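Plunari Wrist Camera and Gripper Trials: Frequently Asked Questions

What is being compared?

We compare two needle-driver jaws on the same arm, the Sinard and the Ultby. The Sinard jaw is narrower. The Ultby jaw closes with more force, and it is also easier to clean. The controller is the same for both, so please do not send us results made with another controller.

Which task do you use?

Interrupted sutures on a synthetic tissue pad. The operator works from the wrist camera only and has no overview screen. One trial ends when the last knot is tied or when 19 minutes have passed.

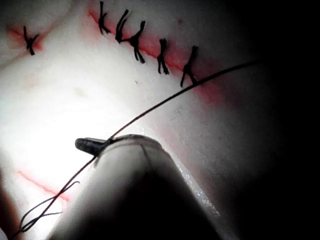 Knots on the practice pad, with the thread held at the jaw tip. View from the wrist camera.

Why do you not use a bigger camera?

A bigger camera gives a better image, but it touches the pad holder when the wrist is turned far. We tried the Staniforth model in September and had to remove it after two trials.

Is one side of the image always darker?

It depends on the lamp. The small lamp is fixed and does not follow the wrist, therefore the shadow changes with the pose. Black thread is difficult to follow in a dark area. If you have this problem, move the lamp before you change the exposure in the controller.

Does the instrument hide the work?

Partly, yes. The shaft comes into the view from below and covers some of the pad. Barry Goodall has made a bracket which turns the camera by 7 degrees. Drawings are available on request, part number 1774.

Can I use the same pad again?

Yes, if the next incision is on a clean area. Do not cut out old knots with the jaw, it damages the inner surface.

Who can borrow the jaws?

Any group with a compatible arm. Write to Assunta D'Amico and tell her your arm model and the dates you prefer. The loan period is two weeks.

Last updated: 9 March 2018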